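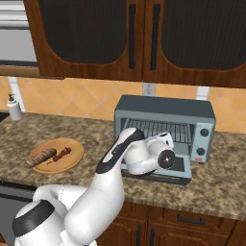
Toaster oven scene, arm at the open door, bread roll still on the board.

From: Merike Org
To: plorkik-users
Date: 21/03/2023
Subject: Re: teleop demos for the toaster oven task, wrist drift near the door

Macario Huerta wrote:

> We are collecting remote-control demonstrations in the Plorkik kitchen
> and I keep losing the ones where the hand has to go inside the oven.
> Free-space motion is fine. Once the fingers pass the door the operator
> starts correcting the wrist, the corrections pile up, and the arm ends
> up near a joint limit. Is this the controller mapping or the operators?
> Also, do you keep the demos with a regrasp in them, or throw them out?

Mostly the mapping. If you are on the default config, hand rotation is sent as an absolute orientation from the moment the session starts. Any offset between the operator's wrist and the robot's wrist at that point stays in the demo until the end. On an open counter it does not matter much. Inside a cavity with a rack and a lowered door there is little room to absorb it.

Switch to relative rotation with a clutch. The operator holds the clutch, returns their own hand to a comfortable angle, releases, and continues. The arm does not move while the clutch is held. Set rotation scale to 0.5 for the part of the task inside the oven and leave translation at 1.0. Changing both at once made our operators overshoot the door.

Check the null-space target as well. The stock one pulls the elbow toward the counter, and with the oven this far to the right the forearm has to come across the granite at a low angle. We moved the target up and outward and the joint limit warnings stopped in all but 3 of the 603 demos in the September set. Those 3 were all from one session where the old config had been loaded.

On regrasps: keep them, but tag them. We trained on Jilau with and without, same seed, same number of steps. The policy without regrasps would close on nothing and then carry on to the next stage as if it were holding the item. With them it usually backed off and tried again. What we do throw out is any demo with a pause longer than two seconds in mid-motion, unless the clutch was down. Clutch-down frames get trimmed before training. If you leave them in, the policy learns to stop in front of the oven.

One more frame, different layout on the counter. A skewer is on the board and a roll is in the oven. Note how much of the opening the arm and hand take up from this viewpoint. If your operators have only this view, they are guessing depth at the rack. Give them the wrist camera in a second window.

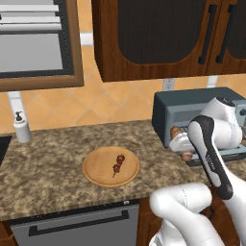 Nathalie Sandhu adds that the relative mode has a bug in the current release: if the clutch is released while the gripper command is changing, the gripper value from before the clutch is replayed for one step. Her patch is in the Trukesar branch and has not been merged. She also asks that people state their control rate when they report drift, as the filter constants are given per step and not per second.

Macario, which rate are you recording at? And please send one of the failed files to the list, uncompressed if it fits.

Merike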